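Unit 6 – Service of Process and Default Judgments
Civil Procedure, handout for September 2026
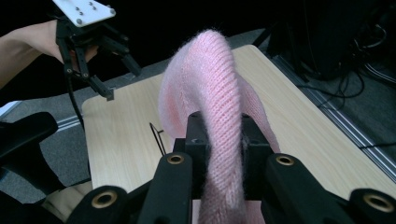 A court may not bind a defendant who has not been given notice of the claim. Service of process is the formal means of giving that notice. Where service is defective, a judgment entered by default is open to challenge.

## Reading

Course reader, pp. 43–48.

## Problem: *Prerkon v. Pellegrini*

Prerkon, a supplier, sues Pellegrini for the price of 300 bolts of cloth. The summons is left with a clerk at Mosum, a firm that shares Pellegrini's street address. No answer is filed, and the court enters judgment by default. Pellegrini learns of the judgment in August, when its bank account is frozen.

## Points to prepare

- Who may accept service for a company, and how that authority is shown
- Whether actual knowledge of the suit cures defective service
- The difference between a *void* and a *voidable* judgment – review your notes on *Pidon* before class
- Whether delay in seeking relief should count against Pellegrini

Written answers should be around 200 words and cite the rule relied on.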